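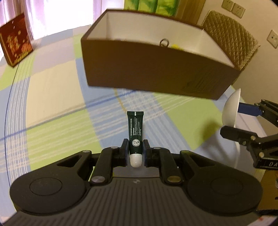 I moved to Wurberg in August with two suitcases and a firm belief that I was a person who owned very little. The suitcases had been weighed at the airport, so I had proof. What I hadn't counted were the eleven boxes coming by road, which the moving company had listed on the form as "misc."

The apartment is small and the rent is fine. It's on the fourth floor of a building that the listing called "full of character," and the character is mostly in the elevator. It has a brass plate saying it was inspected, and then a blank space where you'd expect a date. I take the stairs. I tell people it's for my heart.

My first job was to get the address changed with everyone who had ever sent me an envelope. The bank took four minutes. The gym I quit years ago took one, and seemed thrilled to hear from me. The town office took two visits, a passport photo, and a ticket with the number 734 on it. The screen said 200 when I sat down. I had brought a book, and I finished it, and it wasn't even a good book.

While I was waiting I wrote a list of what I'd learned so far about living in a new town. I've cleaned it up a little and taken out the swearing.

The bus

The 1636 is not a bus number. It's the time the bus leaves, written without a colon, on a timetable that also has bus numbers written without colons. I spent a good part of my first week waiting for a bus called the 1636 and watching the number 9 go by at what I now know was 4:36 in the afternoon. The driver waved once. I waved back and stayed where I was.

The kitchen

I kept three boxes marked "kitchen" taped shut for nine days and ate sandwiches off a magazine. Then I opened them all in one evening, in a temper, looking for the can opener. I don't own a can opener. I own a lemon zester, two garlic presses and a fondue fork with no fondue pot, so if you ever need one thing stabbed slowly, come over. Dinner was soup from a carton – Zorik tomato, the cheap one – and it was the best meal I'd had in a month. 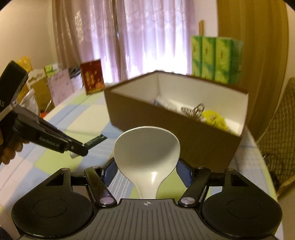
The neighbors

There's a bakery downstairs called Raptis that opens at six and has strong feelings about it. The smell comes up through the floor and so does the radio. I've started buying a seeded roll there every morning, and on my fifth visit I was given the right change without being asked if I was lost.

The cafe across the street is called Jola. It has better coffee and worse chairs. I go there when I want to feel like someone who lives in Wurberg, and I sit by the window and look up at my own apartment, where six of the eleven boxes are still stacked against the glass. From the outside it looks like somebody's moving out.

The curtains are coming next week. I measured the window twice and got two different answers, so I ordered the bigger one.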